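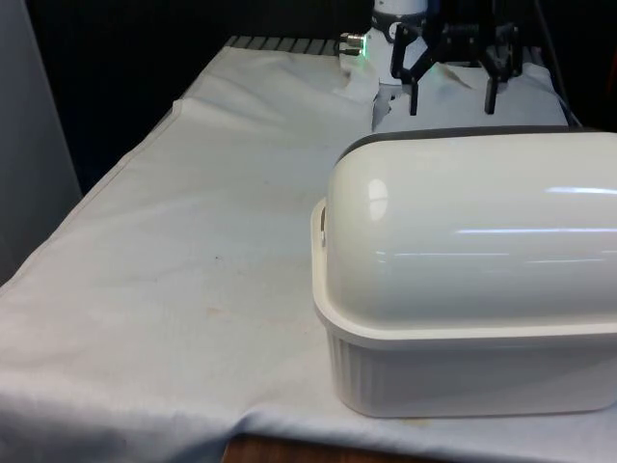

Gripper over the bunched cloth at the back of the table, with the lidded tub in front.

Fixing false grasps and protective stops when picking cloth

This page covers one fault on the Garkari cloth-to-tub cell: the arm closes on a bunched cloth, reports a good grasp, lifts, and then either comes up with nothing or stops partway with a force error. We had both versions on the same table within a single shift. The steps are in the order that found the cause for us. The program names are from our Dallurska controller setup, so yours may differ.

You need the teach pendant, a steel rule, masking tape, a spare table cloth and a clean work cloth. Allow an hour.

What the fault looks like

The log shows GRASP OK, then one of two things. In the first case the arm finishes the lift and the place move, opens over the tub, and the work cloth is still on the table. In the second the arm gets a short way up and goes into a protective stop. Do not clear the stop from the pendant and carry on. Read the next section first.

Before you reach in

A protective stop is not a safe state for hands. The fingers may still be holding force, and the arm is powered. Press the emergency stop, wait for the brakes, and hang the tag on the pendant. If the fingers are closed on fabric, leave them closed until you have looked at what they are holding. We opened them too early the first time, the fabric dropped flat, and we lost the only evidence we had.

Check that the tub is clear of the arm on both sides before you restore power. A domed lid stands higher than the tub base, and a return path taught with the lid off can run straight into it.

Step 1. See what is in the fingers

Look from the side, level with the table. Our bad grasps had two layers in them: the work cloth and the table cloth underneath. The gripper can't tell them apart. Both are white, both are soft, and the finger width with two layers is inside the range the program accepts as one folded layer.

If the fingers are empty, skip to Step 4.

Step 2. Read the force log

Open the log for the failed cycle and find the vertical force during the lift. A loose cloth gives a small, steady reading. A pinched table cloth gives a reading that climbs until the limit trips. On our cell the limit was 12 newtons, and every stop hit it at nearly the same height, which was the point where the slack in the table cloth ran out.

Do not raise the limit. Someone had done that on an earlier shift, and the result was a table cloth dragged sideways with the tub riding on it. Put it back to the commissioned value if it has been changed.

Step 3. Flatten and fix the table cloth

Take the tub off. Pull the table cloth tight from the back edge toward the front and work any raised folds out to the sides. Look hard at the ends, where the fabric bunches and hangs over. A fold well away from the pick area still feeds slack into it.

Tape the cloth down under the table edge on all the sides you can reach. We later changed to clips, because tape lets go after a few days. Put the tub back on its marks with the lid fully seated.

Step 4. Reset the finger height

With the arm at low speed and no work cloth on the table, jog down over the pick area until the fingertips just touch the table cloth. Record the height. Repeat at the four corners of the pick area and use the highest reading as your surface.

Set the closing height above that surface, not at it. The old program closed at the surface with a small push down to make sure of the grasp, and the push is what gathered up the second layer. We now close 3 mm above. Go much higher and you start missing flat parts of the cloth, and then you get the empty-finger version of the fault. Change it 1 mm at a time.

Step 5. Add a short test lift

Insert a pause after the first 86 mm of lift. Hold for 800 milliseconds and read the force again. If it is above the value for one work cloth, lower, open, and try a new grasp point. If it is no different from an empty gripper, do the same. After three tries the program should stop and call an operator.

Finger width alone is a poor check with fabric. Keep it in, but do not let it set GRASP OK by itself.

Step 6. Run it slowly, then run it long

Do ten cycles at reduced speed with someone at the stop button. Drop the work cloth in a heap each time — a neatly laid cloth hides the problem. Then go to normal speed.

Our long run was 1,485 cycles. There were no protective stops and two operator calls, both from a work cloth that had slid against the side of the tub where the fingers could not reach it.

If it comes back

Check the table cloth first. It loosens whenever it is taken off for washing, and the surface height needs to be taken again after that. If the cloth is tight and the height is right, look at the finger pads. Worn pads slip on the top layer, and the empty-finger fault shows up before the other one does.

The same steps apply to the older Ahuja cell, except that its force log is stored by the hour and has to be searched by time. The Renetus controller has no test lift block, so build it from a move, a wait and a compare.

Last changed Tuesday, November 23, 2021: clips added to Step 3.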